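Keeping the folding cell in adjustment

At Lorau, the garment folding cell gets its checks before the morning run. Kirsty Chisholm wipes the ribbed inner face of each finger with a dry brush, then looks for lint packed between the ridges. Fleece sheds more than anything else the cell handles.

Next comes finger height. She brings the open gripper down over a folded test piece, with the seam running between the fingers, and reads the wrist view. Both tips should sit just short of the fold line. The grid on the work surface shows up any drift in wrist angle.
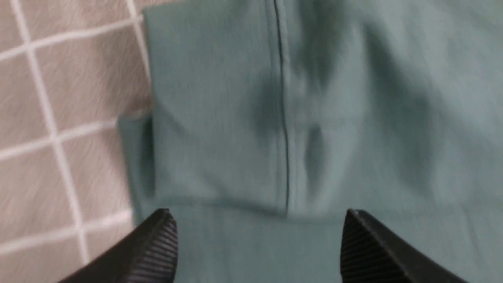

Pads and cable

Pads are changed in pairs after 12 shifts – one new pad against one worn pad twists the cloth. The wrist cable is replaced every 34 weeks. Olga Sotomayor keeps 2 spares on the shelf.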